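Progress report to the Makhubela Fund
Nostville Student Exchange - host family program, second reporting period

Prepared by the program office, Nostville

1. Where we stand

The grant pays for three things: finding and preparing host families, the arrival week for incoming students, and the language support that runs through the first term. This report covers the period from the start of August through the end of January. Spending is within the approved budget and no line has moved by more than the amount we are allowed to shift without asking.

At the end of the period we had 401 students placed or confirmed for placement across the three partner countries. Our plan called for a slightly lower number at this stage. The difference comes almost entirely from the winter intake, where two schools in the Dresar district agreed to take students in the middle of the year for the first time.

2. Host families

Recruiting went slowly until October and picked up once the schools began sending our letter home with their own mailings. We had been paying for newspaper notices before that. They brought in very few families who finished the application, and we have stopped running them.

Every family now goes through a home visit, a reference check and an evening session before a student is assigned. The visit looks at the practical side: a bed of the student's own, a place to study, a reasonable trip to school. The evening session covers meals, house rules, phone use, religious observance and what to do when a student is homesick. Families told us last year that the session was too long and had too little time for questions. We cut the slides in half and now give the second hour to families who have hosted before.

Six placements were changed during the period. Four were changed because of distance from school and two at the request of the student. All six students stayed in the program.

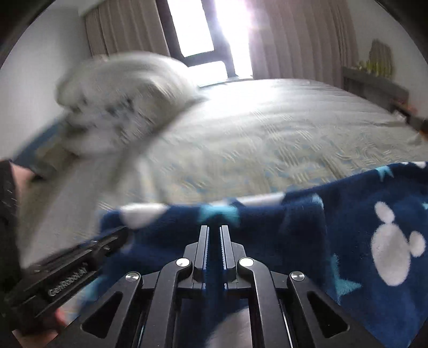

Tumelo Oosthuizen wrote back on the draft of this section that the distance problem should have been caught before assignment, and that a map check would have taken ten minutes per family. We agree. The travel time by bus is now a required field on the visit form, and the coordinator cannot confirm a placement with that field left blank.

3. Arrival week

Arrival week was held in Nostville in August and again, in a shorter form, in January. The August group had five days and the January group had three. Students opened bank accounts, registered with the clinic, got their bus passes and had a half-day trip along the river to the old market and the fort. The trip is the part they mention most in the feedback forms. Several asked for a second one outside the city, and we are looking at a day in the hills near Trorkitz in the spring, when the road is open and the guesthouse there offers a group lunch.

The January group told us that three days was tight. The bank appointments alone took up a full morning, and some students were still jet-lagged during the safety talk. We would like to add one day next winter. The cost is mostly lodging and can be met from the savings on newspaper notices.

4. Language support

We logged 1,924 hours of language tutoring, counting both group lessons and one-to-one sessions. Attendance was strong through November and dropped before the December exams, as it did last year. The tutors have asked to move the lessons to 4:30 p.m. so that students can come straight from school. Two of the sites have already made the change. The third shares its building with a music school and cannot move before the summer.
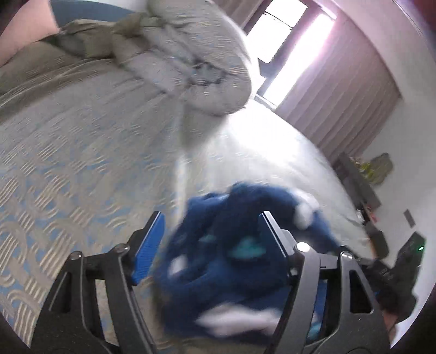

The level test we use at the start of term is also due for replacement. It places students with good grammar and weak speech in groups that are too advanced for them, and they tend to go quiet and then stop coming. A new test with a short spoken part was tried with the January group. Tutors moved far fewer students between groups afterward, and we plan to use it for everyone from next August.

5. Travel grants

The small travel fund gives students from low-income homes up to 1,000 dollars toward airfare and visa fees. All of the money set aside for this period has been awarded. Applications came in later than we wanted, mainly from schools where the form had gone to the wrong office. We have asked each partner school to name one contact for it - most have done so, and we are calling the rest.

6. Next period

Work planned for the coming months:

Open host family applications for the August intake in March.
Finish the return visits to families with a student now in the home.
Confirm the Trorkitz trip and its transport.
Print the new student handbook, including the pages on local holidays and public transport.
Hold the joint meeting with the Dresar schools on whether the mid-year intake continues.

We have one request. The handbook was budgeted in English only, and the partner schools would like it in two languages. We can send a quote for the translation with the next financial statement if the Fund is willing to consider it.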